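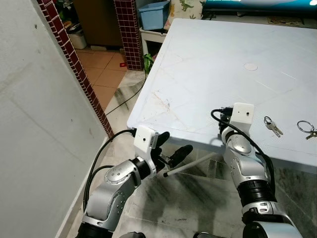 A Home for the Keys

Notebook > Around the House > Small Fixes

I love a clear white tabletop, and I love it even more when the only thing left to deal with is keys! Two sets, each on its own silver ring, and by dinner they'd normally be under the mail or in a coat pocket. Not anymore.

I've started a key spot by the door, and I'm thrilled with how simple it is. A shallow dish from Prestorton (380 grams, so it stays put when you toss things in) and two hooks above it. Small ring on the left, big ring on the right. My friend Poonam Nigam talked me into the hooks and I'm so glad she did, because I can check them with one shoe already on.

The other half of the job was sorting. I tipped out the old key jar in April and found 13 keys, seven of which didn't fit a single lock we own – not the shed, not the bike, nothing! They're in an envelope for now. I'll give them until summer, then out they go.

Next up is the charger drawer. Wish me luck!

Recent posts
Hooks I Keep Buying
The Shed Shelf, Part 2
A Better Spot for Shoes

Contact | © Poonam's friend Deepak Nautiyal | Back to top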